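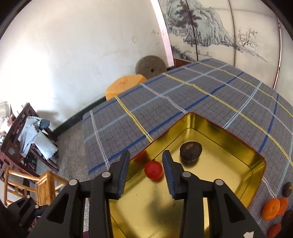

3. 光沢のある容器からの果実把持

3.1 なぜ容器の映り込みを扱うのか

前節までは、果実をまな板や布の上に直接置いた、いわば素直な条件での結果を述べてきた。しかし家庭の食卓をよく見てみると、果物や小さな野菜は盆や鉢、菓子缶の蓋のようなものに盛られていることがたいへん多く、しかもその内側はよく光る。私たちがこの問題に取り組むことになったのも、初めから計画していたというより、実演を集めてくださった方々の食卓が思いのほか華やかであったおかげである。収集の初期に方策を学習させたところ、布の上ではまずまず上手に果実をつまむのに、光る盆に移したとたん、指先が果実と壁の間で迷い、ときには壁に映った果実のほうへ閉じていくという振る舞いが目立った。少々気の毒なくらい熱心に鏡像をつかもうとするので、研究室ではしばらくこの現象が昼食時の話題になっていたほどである。

鏡像に惑わされるという問題そのものは、視覚に基づく把持の分野では古くから知られている。深度センサを用いる方法では、光沢面の計測値が欠けたり奥へ飛んだりするため、欠損を補う手法が数多く提案されてきた。一方、本研究で用いる手持ちグリッパは手元のカラーカメラのみを備えており、深度は得られない。その代わり、人がグリッパを握って動かすときの自然な手つきが映像にそのまま残る。果実に近づくとき、人は少しだけ手首を揺らしたり、わずかに横から覗き込むような経路を選んだりする。私たちはこの何気ない動きの中に、実物と鏡像を見分けるための手がかりが十分に含まれているのではないかと考えた。本節では、この考えを形にした手法 Skarance と、その評価について述べる。

3.2 実演の収集

実演データ Lerareck は、23世帯の協力を得て、それぞれの家の居間や食堂で収集した。グリッパは平行に向かい合う2本の指を持ち、指の内側には畝のある青いパッドが付いている。参加者にはグリッパの持ち方と、果実を容器から持ち上げて食卓の別の場所に置くという課題の内容だけを伝え、近づき方や速さについては何も指示しなかった。容器も果実もご家庭にあるものを使っていただいた。私たちの側で揃えたほうが解析はずっと楽になるのだが、食卓の布の柄や窓からの光まで含めて学習させたいという思いがあり、ここは譲らなかった。得られた実演は、途中で中断したものを除いて700件弱である。

図2は、接近の途中から取り出した一時刻の映像で、本節で扱う難しさがよく表れているため、少し詳しく触れておきたい。開いた指の間、右の指に近い側に、ミニトマトに似た小さな赤い果実があり、金色の盆の壁のすぐそばに載っている。その背後の壁面には、ぼんやりとした暗い赤の映り込みが見える。輪郭が柔らかく、色も沈んでいるので、人の目にはすぐに映り込みだとわかるのだが、色の近さだけを頼りに対象を切り出すと、果実と映り込みがひとつながりの領域になってしまう。同じ盆に載ったアボカドのほうは黒に近い色で、底面に落ちた柔らかな影との境目が今度は問題になる。明るい対象は映り込みに、暗い対象は影に引きずられるわけで、一枚の映像の中に性質の異なる誤りの種が同居していることになる。さらに、果実より手前の底面にはぼけた暗い影がかかっており、果実の位置を影から推定しようとする方法にとっても、あまり親切な条件とは言えない。

容器の外にも注意が必要である。図2では盆の右下の布の上に、柑橘類をはじめとする果実がいくつか置かれている。視野の周辺では像の歪みも大きい。課題の対象が容器の中にあることを方策に伝えないまま学習させると、視野の端の果実へ向かってしまうことがあったので、本研究では参加者が最初に指を向けた容器を、対象領域の初期値として与えることにした。

3.3 手法

Skarance の考え方はごく単純である。グリッパが動くと、実物の果実は手元のカメラから見て、その位置に応じた視差で動く。これに対して壁面の映り込みは、壁の向こう側に仮想の果実があるかのように動き、しかも壁が湾曲しているところでは伸びたり縮んだりする。したがって、接近中の短い映像列の中で、赤い領域のそれぞれの部分がどのように動いたかを調べれば、色がよく似ていても両者を分けられるはずである。

処理は3段階からなる。まず、容器の縁と、底面と壁面の境目を検出する。光沢のある容器では縁よりも境目のほうが見つけにくいのではないかと当初は心配したが、図2の盆でも見られるように、壁が平らな底に接するところには細く暗い線が現れることが多く、これが思いのほか頼りになった。次に、検出した境目を基準として、対象領域内の特徴点の動きを、底面に載っている点として説明できるものと、そうでないものに分ける。最後に、説明できる点の周囲だけを残した注目地図を作り、元の映像とともに方策に入力する。方策の構造そのものは前節で述べたものと同じで、入力の層を広げたほかは変更していない。

ここで一つ、読者が気にされるであろう点に触れておく。映り込みに属する点を完全に取り除いてしまえばよいのではないか、という疑問である。私たちも最初はそのように実装した。ところが、壁に触れるほど近い果実では、実物と映り込みの境目がほとんど消え、映り込みを消そうとすると果実の裏側まで削れてしまう。削れた果実を見せられた方策は、中心を手前に見積もり、指先で果実を転がしてしまうのである。そこで現在の実装では、注目地図に濃淡を持たせ、判断のつかない部分は薄く残すことにした。この変更は Lợi Phan の提案によるもので、数式の上では些細な違いだが、実際に動かしてみると指の迷いが目に見えて減り、ずいぶん気持ちのよい動きになった。

境目が検出できない場合の扱いも決めておかねばならない。模様の入った鉢や、底から壁へ滑らかに立ち上がる器では、そもそも境目と呼べるものがない。このときは容器の縁だけから底面の傾きを推定し、注目地図の濃淡を全体に弱めて、元の映像に近い入力に戻すようにした。自信のないときには余計な口出しをしない、という方針である。

3.4 評価の手順

評価は、収集に使った家庭とは別に、Kuipers の実験室に設けた食卓で行った。学習した方策は、手持ちグリッパと同じ指を備えたアームで実行する。比較の相手には、注目地図を用いない方策と、色に基づいて切り出した領域を入力に加えた方策を選んだ。いずれも同じ実演で学習させ、学習の打ち切りの基準も揃えてある。果実の置き方は、容器の中央に置く場合と壁際に置く場合とに分け、壁際については、照明の向きを変えて映り込みが強く出る条件と弱い条件の両方を試した。

成功の判定には少し悩んだ。持ち上がりさえすれば成功とする基準では、指が壁に強く当たりながらもどうにか果実をすくい上げた試行が成功に含まれてしまう。食卓の器を傷つけるような動きを成功と呼ぶのはやはり気が進まず、容器が布の上で明らかにずれた試行は、果実が持ち上がっていても失敗とした。判定は Siham Abdel Rahman が、どの方策の試行であるかを伏せた映像を見て行っている。

3.5 結果と観察

中央に置いた果実では、三つの方策の間にはっきりした差は見られなかった。これは予想どおりで、むしろ注目地図を加えたことで普段の把持が悪くならなかったことに、私たちは胸をなで下ろした。差が現れたのは壁際の条件である。映り込みが弱いときには、色に基づく方策も健闘し、注目地図を用いない方策を上回った。ところが映り込みが強くなると、この順序が入れ替わる。色に基づく方策は、果実と映り込みをまとめて大きな一つの対象とみなし、その中ほど、つまり果実と壁のあいだを狙うようになった。Skarance はこの条件でも果実の側に指を運ぶことができ、容器をずらした試行も三者のうちで最も少なかった。

動きの質にも興味深い違いがあった。Skarance の方策は、壁際の果実に近づく途中で、一度わずかに横へ振れてから下りていくことがある。これは実演の中で参加者が見せた、あの覗き込むような動きによく似ている。横に振れれば視差が生まれ、注目地図の濃淡もはっきりするので、結果として方策にとって都合のよい動きになっているのだろう。ただし、方策がそのような理由で動きを選んでいると断言できるだけの材料は今のところない。実演に多く含まれていた動きを素直に真似ただけという可能性も残っており、この点は横振れを取り除いた実演で学習し直して確かめたいと考えている。

失敗した試行についても記しておく。最も多かったのは、暗い色の果実が自分の影の中に沈んでしまう場合である。アボカドのように表面の明暗が乏しいものでは特徴点が少なく、へたの跡や色の違う部分が見える向きに置かれていれば助かるのだが、そうでないと影の縁に特徴点が集まってしまう。影の縁は底面に載った点として正しく動くため、Skarance はこれを実物の一部と判断し、指を広く開けすぎたまま下りていくことになる。映り込みには強いが影には弱いという、いささか偏った性格の手法であることは認めなければならない。

もう一つは、容器の壁が果実に対して高すぎる場合である。指を下ろすための隙間が壁際にほとんどなく、対象の位置が正しくわかっていても、指の厚みのために入っていけない。参加者の中には、こうしたとき果実をいったん指先で中央へ転がしてからつまむ方もいて、その手際のよさには感心させられた。Zivdale での追加収集では、この転がす動作を含む実演を意識して残しており、壁から離す動作とつまむ動作を続けて学習させる試みを進めている。

3.6 適用の範囲

本節の結果は、容器の内側が一様に光る場合のものである。ガラスの器のように映り込みと透過が重なるもの、あるいは水滴の付いた器については、予備的に試した程度で、まとまった評価はまだできていない。また、対象の果実がひとりでに転がるような傾いた容器では、動きの違いから映り込みを分けるという前提そのものが崩れる。果実が静止し、動いているのはグリッパの側であるという条件のもとで、本手法を使っていただきたい。次節では、同じ注目地図を、果実以外の小物の把持に用いた場合について述べる。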